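Search this site Search Go

Wanted: someone to help us spend our equipment budget (properly, this time)

Hello! I'm Huguette Penner and I run the small workshop at Flekau where we teach two-armed robots to do fiddly household and packing jobs. We've got money for next year, we've got a wish list that runs to several pages, and we badly need a person who enjoys turning one into the other. If you're the sort who reads the warranty terms before the brochure, please keep reading.

The post is for an equipment planner, three days a week to begin with, on a fixed contract of 2 years. You'd be working mostly with me and with Florian Hämmerli, who looks after the benches and has strong views on cable ties. Preben Brøndum holds the purse strings and will want a short chat with you every month. He's much nicer than his spreadsheets.

So what would you be doing? Up to now we've bought things as we needed them, which has left us with a cupboard full of adaptors and no spare fingers for the grippers. I'd like a proper plan for the next 5 benches - what each one costs to set up, what it costs to keep going, what we should hold in stock and what we can borrow from our friends at Nisia when we're stuck. You'd get quotes, chase the quotes, compare them fairly and then tell us which one to take. Sometimes you'd tell us to take none of them, and I promise we'll listen (Florian may sulk for an afternoon).

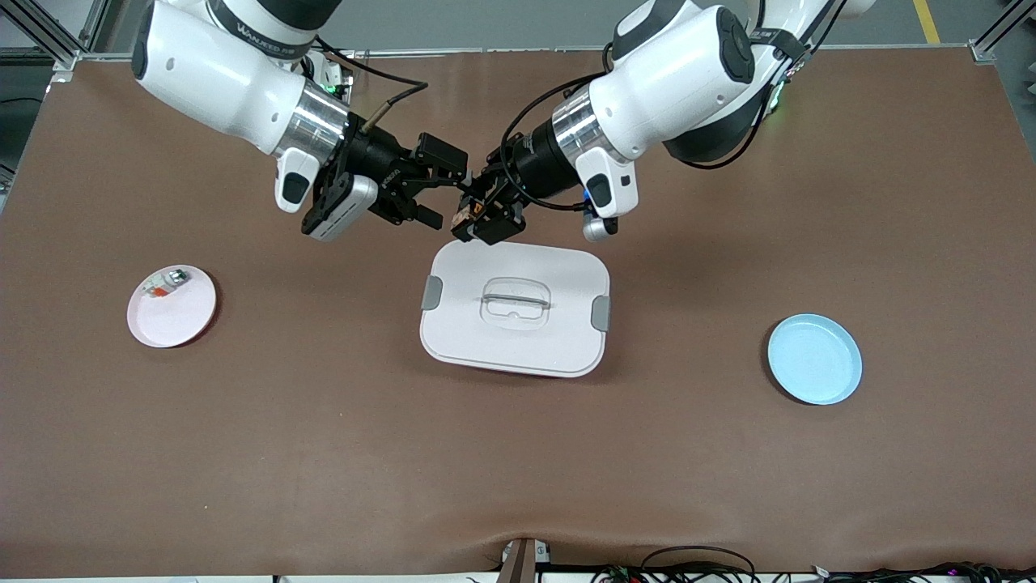

Budgeting for a bench is a funny business, and the arms are the easy bit. They come with a price, you argue over it, you sign. Everything else creeps up on you. Each gripper wants its own camera module, each camera wants a cable, and then there are the mats and the mounting posts and the things we ask the arms to work with. A lidded box with a clip at either side and a couple of plates, one pink and one light blue, will hardly trouble Preben, but do the same for every bench, with spares, and you've got a line in the budget that somebody has to own. I'd love that somebody to be you! We've put aside 3000 a year for small props and consumables, and I have no idea whether that's sensible. Finding out would be one of your first jobs.

You don't need to be an engineer. Kristine Rivera did a version of this job for us part time and she came from theatre stores, of all places, and she was brilliant at it. What you do need is some experience of buying equipment for a lab, workshop, school or stage, a calm way with suppliers, and enough curiosity to come and stand next to a bench and ask what a part is for. Being able to tell us no in plain English would help too.

It would be lovely (not essential) if you'd dealt with service contracts before. Ours with Hurnero is up for renewal and I find the wording a bit of a swamp.

We can offer a fair salary, flexible hours, a desk by the window and decent coffee. Some of the work can be done from home, but I'd want you here for deliveries.

To apply, send me a CV and one page on the best or worst thing you ever bought for work. No covering letter, please. Applications close on December 24, 2023, and Florian and I will do the interviews together, with a look round the benches afterwards.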